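Potatoes in the little electric pot

I bought a small electric cooking pot in August, mostly for soup, and now it does nearly all my potatoes (the oven hasn't been on for a single one since!). Medium ones work best. Scrub them well, leave the skins on, and lower them in one at a time so they don't bang on the bottom and scratch it.

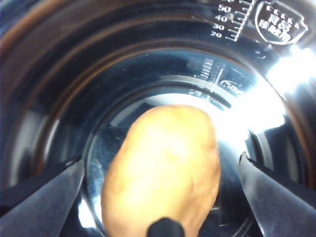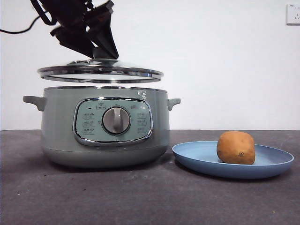
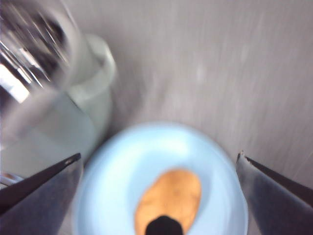

Cold water, always, enough to cover by an inch, and a good pinch of salt. Mine take 16 minutes once it's bubbling, then 5 more with the heat off and the lid still on. Poke one with a skewer and if it slides through, you're done. When you lift the lid, tip it away from you, and have a bowl waiting right next to the pot so you aren't dripping across the counter.

Don't scrub the inside with steel wool, please. I did that to my old pot and the shine never came back. A spoonful of vinegar and a soft sponge gets the chalky rings off, and I wipe the glass lid with whatever's left on the sponge.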